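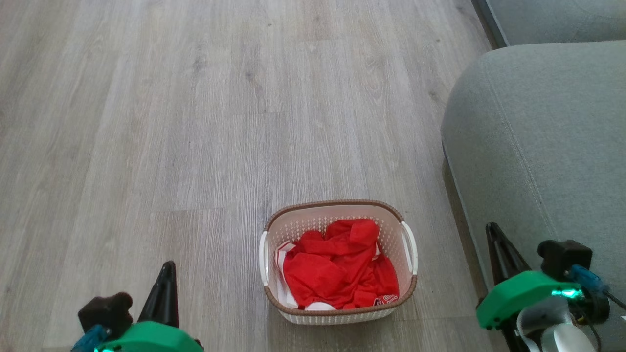
**hmarin_29** wrote:

Looking for opinions on washing new red cotton. I have a bright red garment, Osska, 100 percent cotton according to the care label, bought in January and never laundered. The label gives a maximum of 85 °F and "wash separately." My usual practice is to ignore that second line after the first cycle. What I want to know is how many cycles are justified before it can go in with whites, if ever. At the moment the red is in the basket on top of a white item, and I would prefer to settle the question before anything goes into the drum. Machine is a front loader, water is moderately hard, detergent is a plain powder without bleach.

– Hugo Marín

---

**lint_trap** wrote:

Three cycles alone, cold, then with darks only. Whites never. Saturated reds are often dyed with directs or with reactives that were rinsed badly at the mill, and you can't tell which from the label.

---

**S_Talpur** wrote:

I would test it. Wet a patch of the inside hem, press a white cotton cloth on it with a warm iron for ten seconds, and look at the cloth.

1. No transfer: wash with similar colors, cold.
2. Faint pink: wash alone, repeat the test after each cycle.
3. Strong transfer: consider a dye fixative or accept that it will always be washed alone.

Cycle counts on their own mean very little. I had a Tejada tablecloth that bled for 14 washes and a pair of socks from the same brand that never bled at all.

Shagufta Talpur

---

**lint_trap** wrote:

The hem test tells you about the hem. Seams and cuffs hold more loose dye and a ten-second press won't reproduce an hour of agitation. I have had garments pass it and still tint a pillowcase.

---

**S_Talpur** wrote:

At what temperature?

---

**lint_trap** wrote:

105 °F. Mixed load.

---

**S_Talpur** wrote:

Then the test was done under one condition and the wash under another. At 85 °F I would expect a different result. I agree about seams – press the cuff as well.

---

**basin642** wrote:

Two additions. Don't leave the load sitting in the drum after the spin. Damp contact under pressure moves more dye than people expect, and a wet pile overnight in a basket does the same thing. Dry on dry is low risk, so if both are dry the present arrangement is fine for now.

Also, if there is a print on the garment, turn it inside out and keep the iron off it. The little white one near the front of yours could pick up color too, depending on the ink.

---

**hmarin_29** wrote:

Good point on the print, I had only been thinking about the other laundry. Is vinegar worth adding? The Lelenmont leaflet that came with the washer says no, my mother says yes.

---

**S_Talpur** wrote:

No. Acid helps fix acid dyes on wool, silk and nylon. On cotton it does nothing useful for fastness. Salt is the same story: it belongs in the dye bath and won't lock anything in afterward.

---

**lint_trap** wrote:

Agreed on both.

---

**basin642** wrote:

Color catcher sheets have some value as an indicator. I get the Jeritz ones, 50 to a box. If the sheet comes out pink, the garment is still bleeding. I wouldn't rely on one to protect a white shirt.

---

**hmarin_29** wrote:

Tested the hem and one cuff. Hem clean, cuff faint pink. Washing it alone at 85 °F, inside out, with one sheet. The whites go in as a separate load.

---

**lint_trap** wrote:

Cuff worse than hem, as stated. Post the color of the sheet when it's done.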